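How Black Is Blackout? Speaker notes, Margareta Surdu
Bunting Home Sewers, February meeting
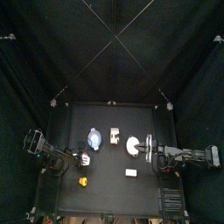 Black fabric walls and a black tabletop, with two cables crossed overhead.

OPENING

Leave the title up while people find chairs. Ask for a show of hands: who has bought or made blackout curtains? Keep your hand up if the room is dark at six in the morning in summer. Wait for the laugh, then carry on.

Say early that I'm not selling anything. I sew curtains for a living and I've been burned by enough rolls of lining to have opinions. I paid for every sample on the side table.

SLIDE 2: THE WORD ON THE LABEL

"Blackout" gets printed on whatever the seller likes. I've had cloth called blackout that I could read a knitting pattern through. Then there's "room darkening", "dim-out", "thermal blackout" and, my favourite, "99% blackout", with no word on what was measured or where. Ninety-nine per cent of what? At noon against a north window, one per cent of the sun is plenty to wake a baby.

Colour is the first trap. Black cloth looks as if it ought to stop light, and plenty of it doesn't. Dye changes what comes back at you off the surface. Light coming through depends on the weave and on any coating. A cream lining with three passes of coating will beat a thin black poly every time. Hold up the two squares here, phone torch behind each. Black one first. Let them see the torch before you say anything.

(If the hall lights can't be turned down, walk the squares along the front row.)

SLIDE 3: THE SAKUTEX SAMPLES

Sakutex say their lining is "total". Held flat over a torch, fair enough, I couldn't see a thing through it. Then I sewed it. Every needle hole is a pinprick, and along a double row of stitching on the hem you get a little string of stars. The brochure shows a bedroom like the inside of a boot. The brochure doesn't show a seam.

Grastomon is cheaper and feels nicer. It also lost some of its coating after a wash, and what was left was tacky. The care label said machine washable. I wrote to ask them which machine and have not had an answer.

I don't claim this is science. One roll of each, one washing machine, one cranky woman. If somebody has had a good run with Grastomon I'd like to hear it at question time. Bring the curtain.

SLIDE 4: MY BACK BEDROOM

Tell the story quickly, it gets long.

House dates from 1888, sash windows, nothing square. I hung the Sakutex in the back bedroom and kept a notebook beside the bed for 17 nights. First night I was thrilled. By the fourth I'd noticed the glow on the ceiling, and after that I couldn't stop looking at it. All of it was coming over the top of the rod. The cloth was doing its job and I still had a bright stripe from the cornice to the light fitting.

So I put up a plain pelmet made of scrap pine, and returned the curtain ends to the wall with a cup hook each side. That did more than the expensive lining had. I then swapped the Sakutex for an old interlined curtain from my mother's place, and to be fair it was worse, but I had to get up and check with the notebook to be sure.

SLIDE 5: WHERE THE LIGHT GETS IN

Go through slowly, people write this one down.

Over the top. Fit a pelmet, or hang from the ceiling.
Down the sides. Wrap the curtain back to the wall. Allow the extra width before you cut!
Through the middle. Overlap the two leaders by a good hand's width. A magnet in each hem is nice but they do snap onto the vacuum cleaner.
Under the hem. Go to the floor if the heater allows.
Through the stitching. Fuse or glue the lining hem where you can. Fewer rows of needle holes.

SLIDE 6: THE SLEEP CLAIMS

This is where I get grumpy. The cards in the shop promise deeper sleep, better moods, lower power bills. Perhaps. A dark room suits me and I wouldn't go back. But the card in my hand says "proven" and names no study, no lab and no year. When a thing is proven you can usually find out who proved it.

Same for "thermal". Still air held between the curtain and the glass will help with the cold. If there's a gap at the top and another at the bottom, the air moves, and you have paid for the word.

SLIDE 7: WHAT IT COSTS

I was quoted $2000 to do one bay window through Clatesetti, motor included. Read out the quote as written. The line for "light seal system" is two strips of brush pile, the stuff you put under a door. Mine came off the hardware shop shelf for $26.

I'm not calling it a rip-off. Good fitters are worth having, and a bay is a horrible job. I am saying ask for each line to be explained, and if the answer is "it's our premium system", ask again.

SLIDE 8: BEFORE YOU BUY

Take your own torch. Ask for an offcut and wash it twice. Stitch a seam in it and hold that up to the window, seam and all. Tape baking foil over the bedroom window for one night and see if you even sleep better in the dark. My sister did and she hated it.

QUESTIONS

Somebody will ask about spray-on coatings. I haven't tried one and wouldn't guess.
Somebody will ask about roller blinds. Same gaps down the sides.
Samples stay on the side table until tea is cleared. Please put the pins back in the tin.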